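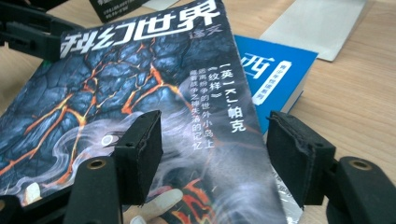
Two winters ago I drove out to Flirkholm to look at a shed full of servers, and I haven't been able to take a hot shower since without thinking about somebody's payroll software.

Let me back up. Flirkholm is a small town with a big public swimming pool, and the pool used to burn a shocking amount of gas. Then Hodero, a hosting company that nobody in town had heard of, asked the council if it could park 70 racks of machines next door and pipe the waste heat into the water. The council said yes after one very long February meeting (I've read the minutes, and the parking argument alone goes on for pages).

Recep Kozan runs the plant room, and he walked me around it at six in the morning, before the swim club turned up. It's loud in there! You get a wall of fans, then a heat exchanger the size of a chest freezer, then a pipe that disappears through the bricks. "People think it's boiling," he told me. "It's bathwater. We still need a heat pump to make it any use."

The heat pump runs on electricity, so the swimming isn't free, whatever the banner outside says. And the servers only make heat when they're busy. When Hodero's biggest customer, Caltance, moved its overnight jobs to another site, the pool dropped 2 degrees and Recep got 200 emails, most of them from the same aqua aerobics class.

Ye-rin Yook, who designs these systems at Tilahun, wasn't surprised when I called her. She wants towns to get a minimum heat supply written into the contract, with the old boiler kept in working order for the bad weeks. Flirkholm had sold its boiler. They've bought another one, secondhand, and Recep is fond of it already.

I still like the idea, for what it's worth. I swam there after the tour, slowly, with my notebook in a locker, and the water was lovely. The showers were another matter, but those run off a different tank.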